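夜行の切符

駅の窓口が開くのは四時だった。ズィファ・オセイは三時半に着いて、シャッターの前の長椅子に座った。トレスデンの四月はまだ寒く、コートの襟を立てても首のうしろが冷えた。荷物は鞄が一つと、紐で縛った紙包みが一つ。紙包みのほうには父の帳面が入っている。

父は三十年近く、ストゥヴィッツという小さな測量会社で働いた。橋の幅や川の深さを測って歩く仕事で、家にいることは少なかった。帰ってくると台所の机で帳面をつけた。母が死んでからは夜中にもつけるようになり、仕事を辞めたあとも続いた。測るものがなくなったので、天気と食べたものを書いた。

二月に父が倒れ、三月に葬式をした。帳面は押し入れから出てきた。いちばん古い一冊の見返しに、知らない人の住所があった。ホメットブリッジ、蛯原方、クウェシ・アーサー。ホメットブリッジには手紙を出した。返事は二週間で来た。

「お父さんのことはよく覚えています。来られるなら部屋はあります」

それだけの手紙だった。

窓口の男が切符を寄こし、505号車だと言った。ズィファは聞き返した。車両の番号です、と男は言った。列車は四両しかなかった。

車内は空いていた。通路をはさんで向かいに、眠っている女の人が一人いた。ズィファは紙包みを膝に置き、窓の外が明るくなるのを見ていた。畑があり、倉庫があり、また畑があった。途中の駅で長く停まり、車掌が紙コップの茶を売りに来た。三百円だと言われ、小銭を出した。茶は薄かったが、指が温まった。

帳面を一冊開いてみた。若い父の字は細かくて、数字の7に横棒が入っていた。

「川岸より杭まで、歩測。アーサー、靴を流す。午後は中止」

次の頁にはこうあった。

「アーサー、下宿の子に叱られる。わたしも叱られる」

その下宿の子というのが誰なのか、どこにも書いていなかった。

ホメットブリッジの駅に降りると、改札の外に背の高い老人が立っていた。帽子を手に持っていたので、すぐにわかった。

「オセイさんの娘さんだね」

「はい」

「歩き方が同じだ」

クウェシ・アーサーは鞄を持とうとし、ズィファは断った。二人は坂をのぼった。途中にパン屋と閉まった理髪店があり、アーサーは理髪店の前で少し足を止めた。ここの親父も去年死んだ、と言って、また歩きだした。

蛯原の家は坂の上にあった。下宿屋はとうにやめていて、表札だけが残っていた。いまは蛯原の末の娘が一人で住んでいるという。六十をいくつか過ぎた人で、玄関でズィファの顔をしばらく見てから、お茶を入れると言って奥に引っこんだ。

「あれが下宿の子だよ」とアーサーが小声で言った。

台所で三人で茶を飲んだ。蛯原の娘は、父が毎晩定規をなくして家じゅうを探していた話をした。定規はたいてい冷蔵庫の上にあった。アーサーは川に落ちた話をした。靴だけでなく本人も落ちたらしい。帳面には靴のことしか書いてありません、とズィファが言うと、アーサーはしばらく黙って、あの人はそういう書き方をする、と言った。

「怒られると思ったんだろう。会社に出す写しを取っていたから」

紙包みをほどいて、帳面を机に並べた。蛯原の娘は眼鏡を取りに立ち、アーサーは一冊ずつ、表紙の裏だけを見ていった。最後の一冊で手を止めた。そこには父の晩年の字で、天気と、煮た豆のことと、駅までの歩数が書いてあった。

「まだ測っていたのか」

「毎日でした。雨の日は廊下を」

アーサーはうなずき、帳面を閉じた。

日が傾いてから、蛯原の娘が二階に案内した。階段は急で、手すりが途中からなくなっていた。廊下の突き当たりの戸を開けて、昔は二人部屋だったのよ、と彼女は言った。お父さんとアーサーさんが、片方の壁ずつ使っていたの。

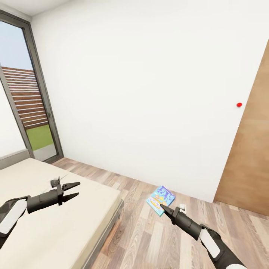
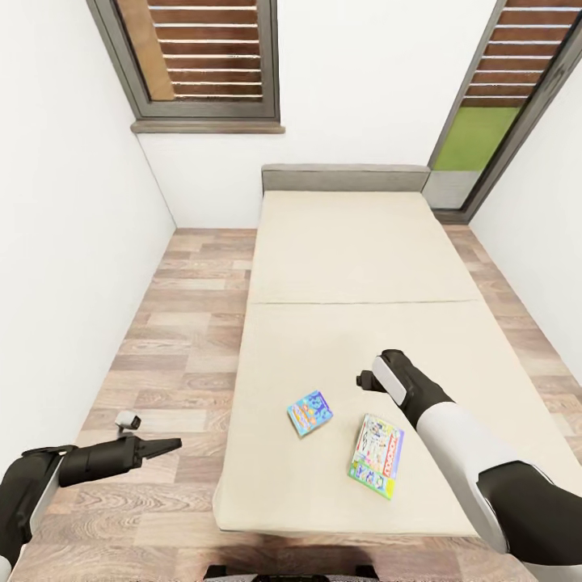 父がこの部屋の話をしたことは一度もなかった。川の話も、アーサーの名前も、ズィファは聞いたことがなかった。戸口に立ったまま、二人の若い男がここで寝起きしていたところを考えてみたが、父の顔はどうしても年を取った顔になった。白い壁に、釘の跡でも残っていないかと思った。ベッドの上にはモノポリーの箱と、もう一つ、水色の小さめの箱が載っていた。甥の子どもたちが来ると出すのよ、と蛯原の娘が言った。片づけましょうか。ズィファは、そのままでいいです、と答えた。父は一度も家でゲームをしなかった。少なくともズィファの前ではしなかった。

「お父さんは強かったですか」

「何が」

「こういうもの」

蛯原の娘は少し考えた。

「弱かったわね。お金の計算だけ早くて、いつも私が勝った。負けると、盤の寸法を測りだすの」

下でアーサーが呼んだ。パン屋が閉まる前に行ってくるが、何がいるかと言っている。蛯原の娘は階段の上から、黒いのを二つ、と返した。それから、あなたの分もと言って、三つに直した。

夜、ズィファは自分の帳面を持っていないことに気づいた。便箋ならあった。窓の鍵を確かめてから灯りの下に座り、いちばん上に2024年4月と書いた。日付は明日書けばいいと思った。

「晴れ。トレスデンより列車。黒いパン、豆のスープ。蛯原さんの階段は急である」

段数を数えていなかった。ズィファは靴下のまま廊下に出て、暗い階段を、音を立てないように下りはじめた。

半分ほど下りたところで、台所の灯りがまだついているのが見えた。アーサーが一人で机に向かい、父の帳面を読んでいた。頁をめくる前に、一度ずつ指で紙の端を押さえていた。声はかけなかった。どこまで数えたかわからなくなったので、ズィファは上まで戻り、もう一度はじめから下りた。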